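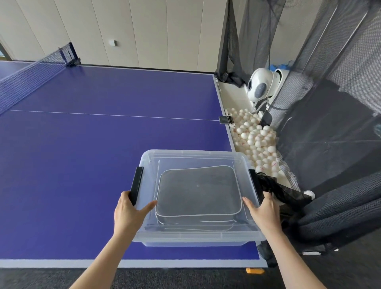

GOLLECK, 07/03/2022

Refinishing Salvaged Furniture Parts: Frequently Asked Questions

Which old finishes can be painted over?

Most of them, if the film is sound. Press a strip of masking tape onto the surface and pull it off sharply. If finish comes away with the tape, strip the piece. If the tape comes away clean, wash, sand and prime.

How do I tell shellac from lacquer?

Put a drop of denatured alcohol on a hidden spot and wait one minute. Shellac turns soft and sticky. Lacquer is mostly unaffected by alcohol but softens under lacquer thinner. If neither has any effect, the finish is probably varnish or polyurethane.

Do I need to remove wax first?

Yes. Primer does not hold on wax. Wipe with mineral spirits, change the rag often, and let the piece dry overnight. Silicone polish is harder to remove and may still cause small craters in the paint. A coat of dewaxed shellac over the cleaned wood usually seals it in.

What does Savon contain, and does it need rinsing?

Savon is our alkaline wash for painted and varnished wood. Mix 58 ml to a bucket of warm water. Rinse twice with clean water. Residue left in corners and moldings will show up later as dull patches under a clear coat.

What is the difference between Joltulby 904 and Joltulby 1,860?

904 is a water-based bonding primer for sound finishes. 1,860 is a stain-blocking primer for oak, mahogany and knotty pine, where color tends to bleed through. They can be used on the same piece, with 1,860 applied first. Do not mix them in the can. 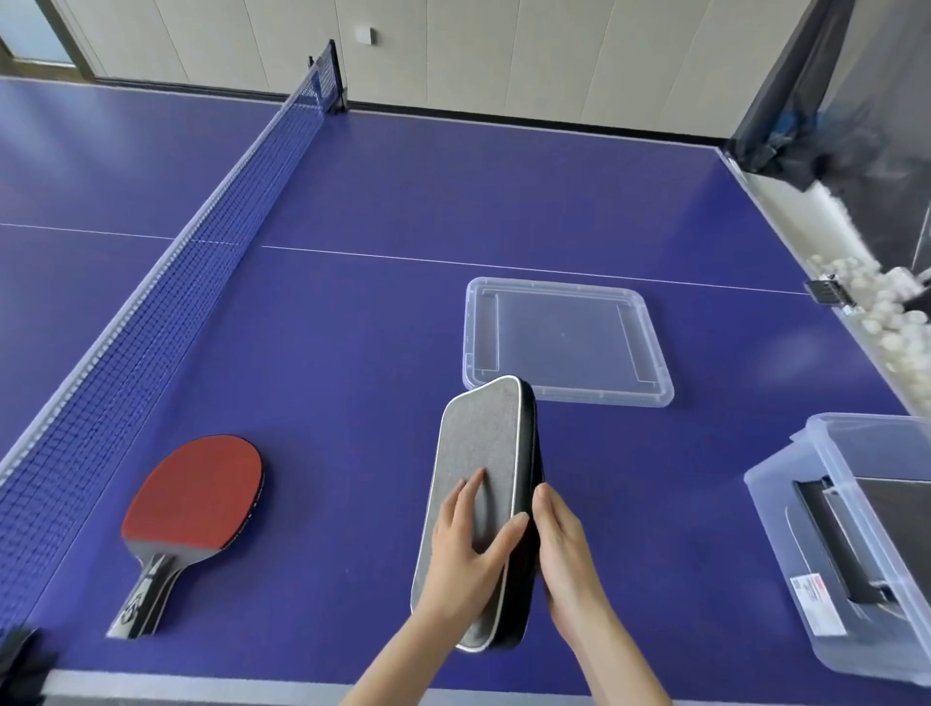

Thinning is not recommended for either one. If brush marks are a problem, work in smaller areas and stop brushing sooner.

What grit should I use between coats?

220 for primer, 320 for color coats. Use light pressure and stop when the surface feels even. On edges, sand by hand.

My piece was made before 1978. Can I sand it?

Test for lead first. If the test is positive, do not dry sand or use a heat gun. Contact a certified contractor.

How long before I can put things on the surface?

Dry to the touch takes about 2 hours. Light use is fine after three days. Full hardness takes up to four weeks, longer in a cold room. Avoid rubber feet until then, as they can mark the paint.

Why does my white paint look yellow near the knots?

Resin is coming through. Sand back lightly, spot prime the knots with 1,860, let dry, and repaint.

Who answers technical questions?

Mircea Stoica handles primers and color coats. Gheorghița Jitaru handles strippers, washes and anything concerning veneer. Include the batch number from the bottom of the can.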